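Taking a class to the Bremeo open day – what is there to see?
Posted in Days Out and Visits, 19 February 2019

I'm thinking of bringing 29 pupils to the robot open day at Bremeo in Rurkberg. They are nine and ten. Is it suitable, and how long should we allow? The website only gives the opening times.

Lolero
We went in November. Allow around 60 minutes for the hall. The arm demonstration is the part to book – they run it in small groups and ours had to be split. It was picking up small everyday things from a table, one at a time, and the operator stopped between goes to answer questions. The talk beforehand was too long for our lot and mostly about factories. Toilets are by the entrance. Packed lunches can be eaten upstairs, but ask first.

rurkberg_parent
Parking is terrible. Get the 44 bus.

Vida
Yes to the age group. Mine were the same age and wanted to stay longer. You stand behind a line on the floor, so put the shorter ones at the front. The rings on the arm light up, and that was the first thing they all asked about. Ask for the morning slot, as the afternoon is open to the public and gets noisy.

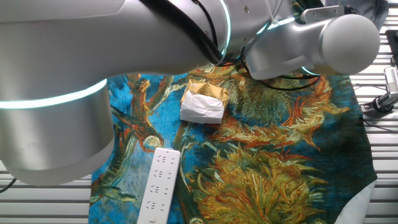

More in Days Out and Visits
Coach hire for under 30 pupils
Museums with a lunch room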